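Shared Kitchen Refit, Joltden House
Progress report no. 6 to the Sastitz Fund
Period covered: August to November
Date of report: November 23, 2024
Prepared by: Marisa Serra, project lead

1. Status

Work on the shared kitchen is on schedule. The countertops are in and oiled, the dishwasher is connected and in daily use, and the unloading routine described in the application has been running since the second week of October. Two items remain open: the drawer inserts and the second wall shelf. Both are covered in section 5.

2. Countertop

The old countertop was removed in August. The swelling at the sink end was worse than the survey showed, and the front rail of the base unit had to be replaced along with it. The replacement top is solid wood. It was supplied by Testa in two lengths and joined on site. The first length arrived with a bow and was sent back, which cost us nine working days. The second delivery was accepted.

Oil was applied in three coats with a day between coats. Residents were asked to keep wet items off the top for the first week. A further coat is planned for December, after which the schedule drops to twice a year. The house has been given the remaining oil and a written instruction sheet.

The overhang above the dishwasher was checked with the door open and the lower rack pulled out. Clearance is adequate for plates and bowls. Tall items in the back row of the rack have to be tilted to come out, and this is now noted on the sheet inside the cabinet door.

3. Dishwasher and unloading routine

The previous report described clean dishes being left in the machine for most of the day and dirty ones collecting in the sink. The cause was that no one had been given the job of unloading. The routine now in place is as follows.

The machine is run at night. The person on the morning list opens the door and leaves it open for 30 minutes before touching anything. Glassware and mugs come out first and go straight to the shelf. Flatware comes out last. It is laid on the countertop, wiped, sorted and put in the drawer. Serving spoons and other large pieces are kept apart from the table flatware, as they do not fit the present drawer compartments.

Jars kept for reuse are washed in the same load. Labels do not always come off in one cycle. Residents have been asked to soak jars before loading, with partial success.

The unloading list was kept for the whole of October and the first three weeks of November. Two mornings were missed in October and one in November. On all three the machine was emptied by the evening.

4. Expenditure

Spending is within the approved budget. The only change to report is the replacement front rail, which was not in the original estimate. The cost was $300 including labor. It has been taken from the contingency line, and no additional funds are requested. Testa did not charge for the return of the first length of countertop.

Invoices for the plumbing connection and the electrical check were sent with report no. 5. The invoice for the countertop fitting is attached to this report as Annex A.

Work surface, flatware and dishwasher rack, Joltden House kitchen

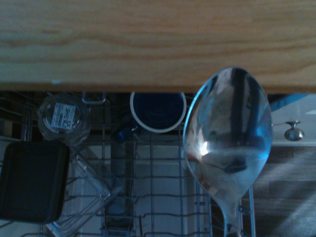
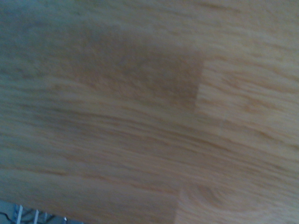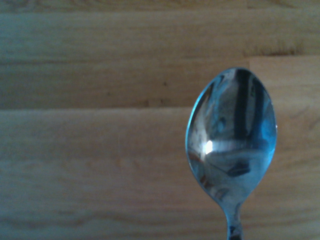
5. Open items

Drawer inserts. The inserts ordered from Mastar were cut to the width of the old drawers and do not fit. Corrected inserts have been ordered, with one long compartment added for serving pieces. Delivery is expected in the first half of December. Until then the flatware is kept in the old tray, which slides when the drawer is opened quickly.

Second wall shelf. The wall on the left side of the window will not hold the fixings specified. A timber backing strip is needed. The strip has been priced and can be paid for from the shelving line. The work takes one day and will be done on the same visit as the drawer inserts.

Water hardness. The softener setting was raised one step in October after residents reported white marks on the glasses. Complaints have stopped. The setting will be checked again when the salt is next refilled.

6. Next period

Fit the drawer inserts and the backing strip. Hang the second shelf. Apply the December coat of oil. Hand the unloading list over to the residents, who will draw it up themselves from January. The final report will be submitted within 90 days of the completion of these works, with the full set of invoices and a short statement from the house.

Questions on this report should be sent to Marisa Serra at the project office.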